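Photo Captions and Keywords
Course handout, session 7

Welcome back! Today we get to my favorite part of the whole course: writing the words that help people find your pictures. You can have a gorgeous shot of fog lifting off Lake Hovov, but a buyer who types "misty lake dawn" will only meet it if those words are attached to it somewhere.

Start with the caption. One sentence, present tense, main subject first. Then the place, then the season or the light if they matter. Compare these two:

Weak: Beautiful view from our trip.
Better: Fishing boats moored in Wevberg harbor at low tide on a cloudy November morning.

The second one has a subject, a place, a time of year and a mood, and it fits on one line.

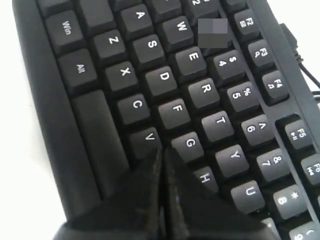 Adjectives are fun, and I love a good one, but pick those a stranger would search for. "Red," "snowy" and "crowded" earn their keep. "Stunning" helps very little – every photographer in the library has used it already.

Keywords

Aim for 12 per picture to begin with. Put the strongest first and work outward: subject, action, location, colors, then ideas such as solitude or harvest. Check spellings of place names twice! My own Lie valley set has 434 pictures in it, and I once had to fix the same typo in every one of them.

Leave out anything that isn't in the shot. If the church is behind you, it doesn't go in the list, however pretty it was.

Empty space

Editors often want room for a headline. When you have a wide sky or a blurred background, say so with "copy space" (two words, and yes, people really do search for it).
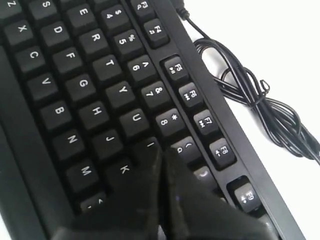
For next time

Choose four pictures from the Molletti market walk. Write a caption and a keyword list for each, then swap with a partner and try to sketch the photo from the words alone. Bring the sketches, even the terrible ones!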